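Re: Coffee grounds for blueberries

On February 7, 2024, Chiharu Ikeda wrote:

> I've been saving coffee grounds all winter and plan to work them in
> around the three highbush plants by the fence. A friend swears it
> brings the pH right down. I have almost 20 pounds in the garage now.
> Has anyone on the list done this, and how thick did you put it on?

Chiharu, I'd hold off. I've heard this one for as long as I've grown blueberries and I still haven't seen a soil test to back it up. Used grounds are close to neutral by the time the water has gone through them. Most of the acid went into your cup.
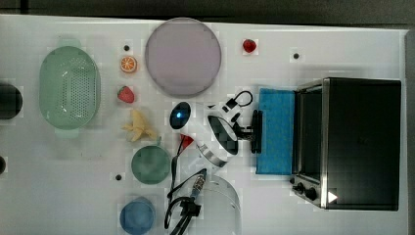

What worries me more is thickness. Grounds pack down into a crust, and blueberry roots sit right near the surface. A thin scatter under pine bark won't hurt anything. Twenty pounds around three bushes is another matter, and I'd put most of it in the compost.

Has your friend tested before and after? I'd want both numbers, from the same spot, dug to the same depth. "The leaves looked greener" doesn't count for much with me – a rainy spring will do that too.

If the pH really is too high, elemental sulfur is the usual fix, and it's slow. Get the soil tested first, then go by the rate on the bag for your kind of soil. Mine is clay and it took more than a year to move. I would also check your tap water if that's what you irrigate with. Hard water can push things back up as fast as you bring them down.

As for the Rellov acidifier Ksawery mentioned last August, I read the label twice and couldn't find how much sulfur is in it. I'm not buying a bag until I can.

Happy to be shown wrong, but please bring a lab sheet.

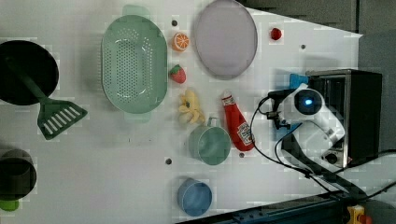
Irja Ahonen
List moderator, Fruit and Berry Growers

P.S. to Jihad: yes, I still have cuttings of the late variety. They're in damp sand and I have no idea yet whether they'll root. Ask me again when the buds move.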